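Desk tidying study — people wanted, Floldale

Posted 31 Jul 2025

We need 16 people for a small study on how people tidy a desk. Pens mostly. Pens and the cup they live in. Sounds like nothing, we know, but we have been at it since January and there is more to it than you'd think.

What you'd be doing: sit at a plain wooden table, put pens in a black mesh cup, take them out again, put them back. Sometimes all of them, sometimes one. Sometimes you get told which pen, sometimes you pick. In between you fill in a short form. No talent needed. Messy desk people very welcome, we have plenty of neat ones already.

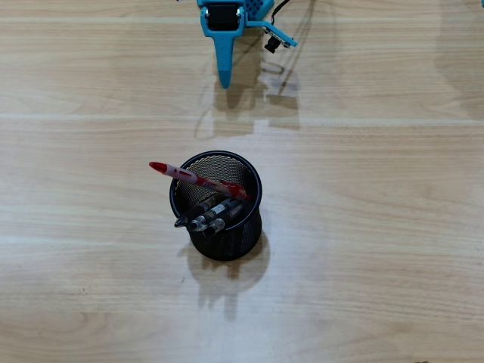 Sessions are 66 minutes including a break in the middle. You come in 4 times, not on back to back days. Pay is $29 per session, paid at the end of each one, and you keep it for the sessions you did even if you drop out. Parking is free behind the building. Bus stop is right out front but the evening service is thin so check before you book a late slot.

Who we want:

Adults, 18 and over
Any handedness — lefties especially, we are very short on lefties
OK with sitting at a table for half an hour at a stretch
Can read a one page instruction sheet in English
Glasses fine, contacts fine, bring them

Who we can't take this round: anyone who did the Cidik drawer study with us, sorry, the tasks are too close and you'd know what was coming. Also anyone with a hand or wrist injury in the last few months. Not being picky, the repeats do add up and we don't want to make it worse.

What we look at is order. Which pen goes first, which one gets left til last, whether people drop them in tip down or tip up, do they grab a bunch or go one by one. Does anyone straighten the pens once they're in. Some people will move the cup closer before they touch a pen and some never move it at all. We write all that down. We do not score you and there is no fast or slow, so please don't rush. 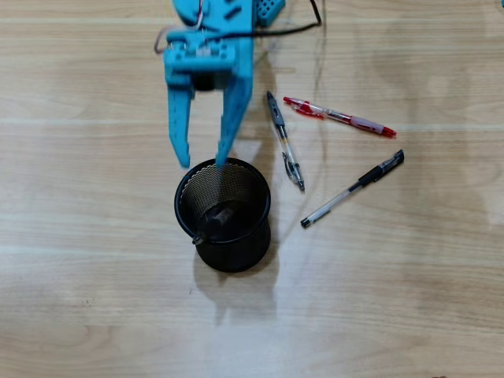
The table gets set up the same way for everybody in a given round, pens laid out before you sit down. Please don't bring your own. One tester in the pilot used a pen out of her bag and we had to throw out that whole round. Bags and coats go on the hooks by the door. Phones on silent please, not on the table.

The break is a real break. Coffee, tea, crackers, there is a couch. If you have food allergies tell us when you sign up and we'll put something else out.

Forms: a consent form on your first visit (two pages, read it, ask questions) and then a half page after each session. The half page asks stuff like which part was annoying and what you do with pens at home. Write as little as you like. Your name stays on the consent form only, everything else goes under a number. You can quit any time and don't have to say why.

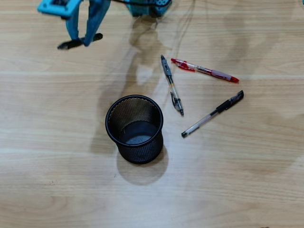
Slots are weekday mornings and late afternoons, plus a few Saturday mornings that go fast. If you need a Saturday say so in the first line of your email. If you have to cancel, a days notice is great, a text an hour before is still better than nothing. Two no-shows and we give your place to the next person on the list.

Where: Gosar Building, second floor, Floldale. Elevator is to the left of the main doors. The room is marked Shi Room on a paper sign — the old metal sign on the same door says Storage, ignore it. Accessible restroom on the same floor, and the table height can be changed if you use a wheelchair, just let us know ahead so it's set when you get here.
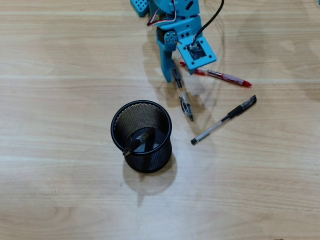
Do I have to finish all the pens before time is up?

Stop wherever you are when we say stop, and leave the pens where they lie. A half done table is just as useful to us as a full cup. We note down what's in and what's out and then you go on to the next round.

To sign up: email the study desk with the subject line PENS. Tell us which hand you write with, the days you can do, and a phone number. We answer everyone but it may take a few days, the desk is only staffed part time. Places are filled in the order emails come in, except lefties, who get bumped up. When we're full we'll keep a waiting list and take this notice down.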